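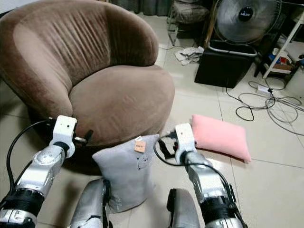 Our Tuvton living room, a little at a time

We moved to Tuvton last July and I'm finally putting some pictures up! First one is the brown velvet armchair - I love how the back wraps right around that big round seat. The gray pillow on the floor still has its paper tag on (I keep going back and forth on gray with brown). It came from Liem and was $25, so I won't cry if it ends up in the bedroom. Beige tile stays, for now. Rug pictures next, once I pick one - I'm down to 3.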